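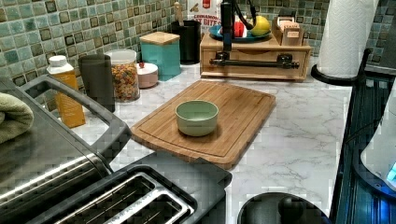

A ceramic bowl on a bamboo cutting board, with a two-slot toaster in front.

Ovham Hono is an amateur football club from the town of Ovham. It plays in the second regional division, and its home matches are held at the Carrasco Ground, which has one covered stand with 60 seats.

The club was formed when the works team of the Hono dairy joined with a school team. The dairy closed later, but its name was kept. The players wear green shirts and white shorts.

The main rival is Grallurau, a town on the other side of the river. The two clubs meet every season in March, and the largest win in this fixture is 7-2 for Ovham Hono. The club has reached the regional cup final once - it lost on penalties.

Training takes place on Thursday evenings. The youth section accepts children from the age of nine, and girls and boys play together in the youngest group.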